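Household Robots: Your Questions, Answered With a Straight Face

Last updated July 27, 2019

Every week the Histberg office gets mail from people who would like a machine to clean up after them. The letters fall into a small number of piles, so we have put the usual replies in one place. If your question isn't covered, write to Mitali Karunaratne, who reads everything and answers a respectable share of it.

Can I buy a robot that does chores?

You can buy one that does a chore. Vacuuming has been on sale for years, provided you first pick up the socks, the charging cables and the dog's rope toy. A dishwasher is a robot too if you're generous with the word, and we are, particularly after dinner. A single machine that walks in, looks over the mess and deals with it is something we can't sell you, and neither can anyone who has called us about it.

Which chore do people ask for most?

Laundry, by a mile. In May we asked our newsletter readers to name the one job they'd hand over first, and of the 81 who wrote back, 35 said folding. Only 10 said clearing the table. We suspect the rest have someone else clearing the table.

So why do you keep going on about clearing tables?

It's the job where you can see all the trouble at once. A table after snacks has stiff things, squashy things, shiny things and see-through things on it, usually leaning on each other. The work itself couldn't be plainer. Trash goes in the bin, and anything you still want stays put.
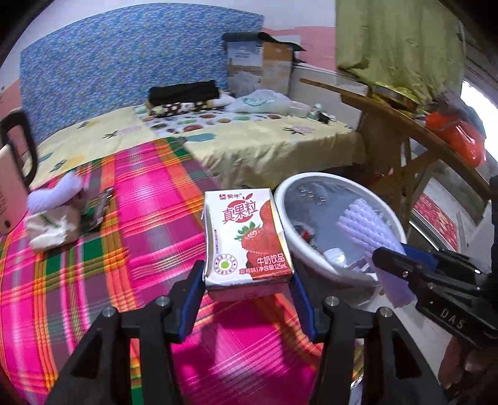
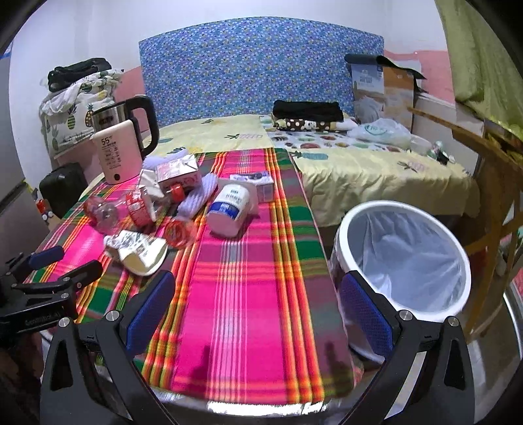 Clearing a table with two grippers: milk drink carton and foam fruit net in the first picture, bottles, crushed paper cup and tilted jar in the second.

What's the hardest thing on a table like that?

Vote goes to the foam net that fruit comes in. It has no fixed shape, it stretches when you pull on it, and it will happily hook itself over whatever is next to it. A carton is a kinder object, with flat sides and corners where you expect them. Clear plastic bottles are a nuisance of another sort: many cameras look straight through them and report, with great confidence, some tablecloth.

Does a loud tablecloth matter?

More than you'd think. Bright plaid gives the software plenty of edges that aren't the edges of anything. You could test only on plain gray tables, and plenty of labs have, and their robots do beautifully in homes owned by other labs.

Why two grippers?

Same reason you have two hands. One holds the jar while the other works the lid, or one steadies the bin bag so it doesn't leave with the trash. Two arms also means two things that can bump into each other, so the planning gets harder about as fast as the work gets easier.

How does it know what's trash?

Poorly, as a rule. A crushed paper cup is an easy call. An upright carton might be empty or might be somebody's breakfast, and from the outside they look the same. A person lifts it, feels the weight and gives it a shake. Giving a machine that same habit is perfectly possible and adds one more step that can go wrong. Until then, drink up or keep a hand on your carton.

I saw a video of the Jistik arm clearing a whole kitchen. Was it faked?

Probably not. Look in the corner for the little number that says how much the film was sped up. Then ask how many tries there were, and whether anyone reset the dishes between them. We ran our own clearing trial with a Didley arm and got through 70 objects in an afternoon, which sounds fine until you hear that the same afternoon included a nine-year-old who asked if she could just do it.

What about shop floors? Surely they're ahead.

They are, and they cheat, in the best sense. At the Siriwardena packing shop the parts arrive facing the same way, under the same lights, and nobody leaves a sweater on the conveyor. Take those manners away and the factory arm is as lost as the one in your dining room.

Should I wait before buying a new trash can?

No. Get a wide one with a lid you can leave off. It helps people with poor aim today and it will help a robot with poor aim later.

When will one be ready for my house?

We used to print a year here. We've had to change it often enough that Mitali took it off the page. Sign up for the newsletter and you'll get a note when there's something worth plugging in. Meanwhile the bin still wants emptying on Thursdays.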